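Oiling an old dining table vs. hard wax, which would you do?

ekholm_attic
27 Jun 2023
Hello all! My aunt left us her old dining table, and after 18 years under a plastic cloth the top is dry as a cracker. I've sanded it back (slowly, with a lot of coffee) and now I'm stuck. My neighbor swears by plain linseed oil, my brother says hard wax and be done with it. We eat at this table every single day, kids included, so it has to put up with real life.

Jendska
Oh, congratulations, what a lovely thing to be left! I'd go with oil every time. Thin coats, wipe off all the extra, and let each one rest overnight before you even think about the next. Ours gets a fresh coat every August when the windows can stay open, and I've come to look forward to it.
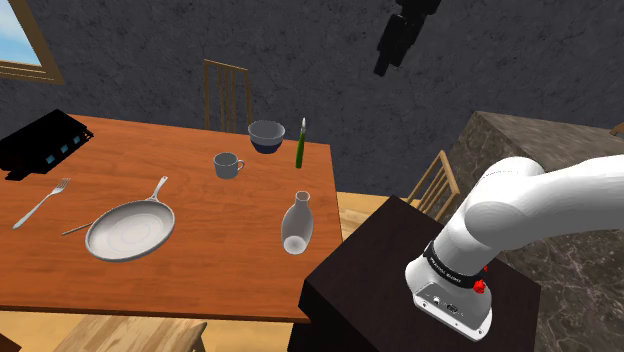 The other nice thing is that you can fix one bad spot without redoing the whole top. My son left a ring last winter and I had it gone in an evening.

Wikström
I have to disagree with Jendska, kindly! Oil is beautiful but with kids you'll be forever fussing over it. Two coats of hard wax and ours still beads water years later.

Jendska
Fair enough, but try patching it when it does wear through :)

ekholm_attic
You're both making this harder, ha. Did you stop sanding at 180 or go finer?

Gøran Söderlund
Stop at 180 for wax. I once went up to 600 and it just sat on top and smeared. And lay your oily rags out flat outdoors to dry, please, they can catch fire in a heap.

9 replies · 474 views · 18 shares

Related threads
Etier chair glue, does it yellow?
Getting candle wax out of a runner
Wobbly table leg, shim or saw?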